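## 3. Unpacking and first fit-out

Read this section before you cut anything. The Jaruma is a small fridge, and small fridges tempt people into thinking they needn't read the booklet.

### 3.1 Getting it out of the carton

1. Stand the carton upright on the floor near where the fridge is going to live. It will be heavier than it was in the shop.
2. Slit the tape along the top. Keep the blade shallow. Page 35 has the price of a new door seal, if you need persuading.
3. Lift the fridge out by its base with a second person. The door is not a handle, and neither is the second person.
4. Peel off the transit strips, open the door and take out everything loose. The small envelope taped inside the lid of the carton holds the shelf clips and both spare feet.
5. Flatten the carton and keep it for 29 days, which is how long Dovhaniuk allows for returns. Have a roll of packing tape to hand in case you need to close it up again.

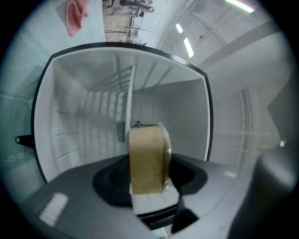 **Can I lay the fridge on its side to get it home?**

Keep it upright if you possibly can. If it has had to lie down, stand it up again and leave it overnight before you plug it in.

> **Caution:** Never tape the door shut with the fridge running. We mention it only on account of the letters.

### 3.2 Where to put it

Leave a hand's width behind the cabinet and the same at each side. Keep it out of direct sun and away from the oven, however neatly it seems to fill that gap. The floor should be level. If it isn't, wind the front feet in or out until the fridge stops rocking, then stop winding – most wobbles we hear about are the result of one turn too many.

The door needs room to swing right round. Try it before you slide the fridge into place, and try it again afterwards, when the skirting board has had its say.

### 3.3 Cleaning and fitting the shelf

1. Wipe the inside with warm water and a drop of washing-up liquid. Leave the bleach in the cupboard.
2. Dry it with a soft cloth, going into the ribs of the walls as well. Crumbs will find them soon enough.
3. Push the shelf clips home until they click. If one won't click, it is upside down.
4. Slide in the wire shelf so that it sits level beneath the round fan grille. Nothing should be pushed up against that grille or the square vent over it, and this includes lettuce.
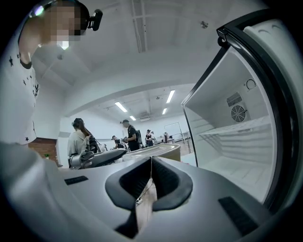
5. Close the door and run a finger along the seal. Press down any part that stands proud.
6. Plug in, turn the dial to 2 and leave the fridge empty until the evening. It will hum. It may also click, gurgle and go quiet for a while, none of which is a fault.

### 3.4 Filling it

Put drinks on the bottom and anything you would be sorry to lose on the shelf. Let leftovers cool first. A Trondum bottle rack (part 152) fits the lower space, although you will have to choose between it and a decent-sized melon.

> **Note:** If you are replacing an old Zoller, its shelves look as though they ought to fit. They don't, and a file won't help.

Missing clips or feet: write to Nazar Stasiv in Spares, quoting the number on the back of the cabinet. Please copy it down before you push the fridge against the wall.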